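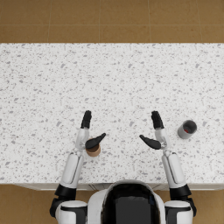

*4 min read*

**January, bench notes, two-cup transfer in sim**

Thursday was meant to go to the shelf task. It went to cups instead. The goal is dull and worth writing down anyway: take what is in the gray cup, tip it into the brown one, put both down upright. Anyone who clears up after breakfast does some version of this without looking. The planner doesn't, yet.

Setup is the Dultach kitchen, counter only, no sink and no clutter. The gray cup starts past the right hand with the red object inside. The brown cup starts close in on the left, just under the thumb. Hands start open, fingers forward, thumbs in. Same start pose as the wiping runs, so the logs can be laid over each other.

**Left hand**

The brown cup is too close to the start pose. From above, the thumb already covers part of the rim. The planner treats the cup as an obstacle until the grasp phase begins, then as a target, and at the switch it wants to back the whole arm out before coming in again. That retreat costs 2 seconds and gains nothing. I tried shrinking the obstacle margin to 10 mm. The retreat got shorter, and in the next batch the thumb clipped the rim and pushed the cup over.

Moving the cup would fix it, but that isn't the point. At home people put a cup down wherever the hand happens to be. Leave the start position alone and fix the switch.

**Right hand**

Different problem. The gray cup is on the outside of the hand, beyond the fingers, and the thumb is on the inside. So the wrist has to travel out past the cup and come back, or the hand has to roll and approach from the top. The planner picks the roll nearly every time. It is shorter in joint space and it puts the palm over the mouth of the cup, which is a poor way to hold something you are going to pour from.

I added a cost on palm-over-opening. It now goes the long way. Elbow clearance at the front edge of the counter is thin on that path and I don't trust the collision mesh there. Toshio Mizuno rebuilt the front face last month and I haven't checked whether the lip matches the new slab.

**Contents**

The red object is the part I like least. Seen from over the shoulder, it is a red spot at the bottom of a cup. The detector calls it a ball on one run and a tomato on the next. For a pour it hardly matters. For checking the result it does, as the success test looks the object up by class name and fails a good transfer when the label flips. Changed the test to use the body ID. Should have been that from the start.

Also, a single rigid object tells us little about pouring. It either drops out or it doesn't. Rice, coffee grounds or water would be another task altogether, and the contact solver gets slow well before 1,000 particles. Parked.

**Batch results**

Ran 30 episodes with the new palm cost and the old obstacle margin. I am not going to put a success rate here, given that the class-name test was live for the first part of the batch and the numbers are spoiled. By eye, from the replays:

- Grasps on the gray cup are fine once the hand gets there.
- The pour is late. The tilt starts before the cups are lined up, stops, then starts over.
- The brown cup drifts toward the body while the right arm is moving. Probably the torso compensation term.
- Set-down is the weakest phase. The hand opens while the cup is still slightly above the surface and it lands on its edge.

The set-down thing came up on the Brarnier arm too, with real mugs, and the answer there was to wait for a contact force before opening. Same fix should carry over - the sim wrist reports force, we just don't read it.

**Can it do the chore**

Caruso asked me for a line on this for the quarterly note. Draft: on a clear counter, with two cups and known geometry, the transfer can be done slowly. It can't be called clearing up. A real counter has a dish towel, crumbs, a phone, a third cup, and someone leaning across it. A person would also slide the near cup with the back of a hand while reaching for the far one, and nothing in our action set allows that kind of casual push. I would put more time into pushing before any more into pouring.

Clisto want a demo on hardware. Told them no until set-down is sorted.

**To do**

- Rewrite the obstacle/target switch, no retreat if the hand is already in pre-grasp
- Read wrist force on release
- Check front lip against the rebuilt mesh (ask Toshio which revision)
- Rerun the full 30 with the body ID test
- Save the spoiled batch anyway, the wrist paths are usable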